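Gamage build server: change to artifact retention

9/25/19

The default retention period for build artifacts on the Gamage server changes with release 3.18. Until now every artifact from every branch was kept until someone deleted it by hand. From this release, artifacts on unmerged branches are removed after 18 days. Tagged builds are not affected.

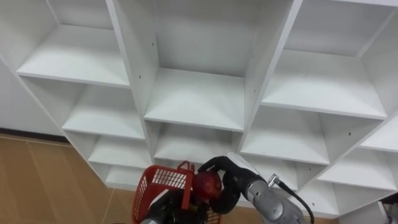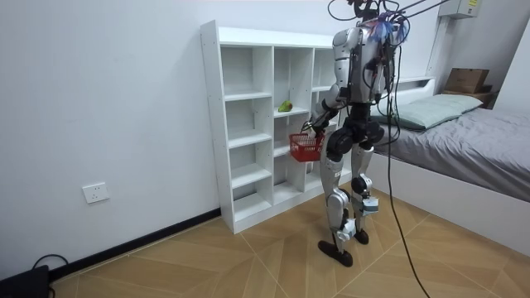
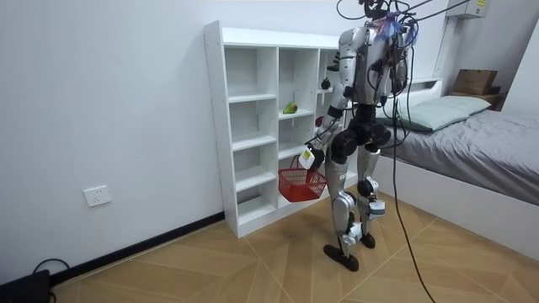 The change was proposed by Valentina Daza after the artifact volume filled up twice in September. On both occasions the nightly jobs for Mirkov failed with a write error that the log reported as a compiler fault, and a good part of the morning went into looking for a fault in the code. The misleading message has been corrected in the same release. A full volume now stops the job before compilation starts and prints the mount point and the free space.

Cleanup runs as a separate process and does not hold the build lock. It removes at most 110 artifacts per pass, then yields for three minutes. Karim El Idrissi tested larger batches on the Grornberg mirror and found that download times for other users went up noticeably. The limit can be raised in the server configuration under cleanup.batch, but the setting is global and applies to all projects on the host.

Projects that need a longer period can set retain.days in the project file. The highest accepted value is 185. Anything above that is rejected when the file is parsed, and the build does not start. A value of zero is read as "use the default" and does not disable cleanup. To exempt a single build, tag it.

Two known problems remain. Branch names containing a slash are matched only up to the slash, so release/old and release/new are treated as one branch and share the newer date. The effect is that some artifacts are kept longer than they should be. Nahuel Cabral has a patch in review. Second, the Stastgate plugin caches its artifact list and may offer links to files that have been removed. Clearing the plugin cache after each cleanup pass fixes the links. A hook for this is included in the release but is turned off by default.

Existing artifacts are dated from the day of the upgrade, so the first removals will take place 18 days after a server is moved to 3.18. Project owners should check their tags before then. Requests for a higher batch limit on the shared host go to Rangi Hollis, with the project name and the current artifact count.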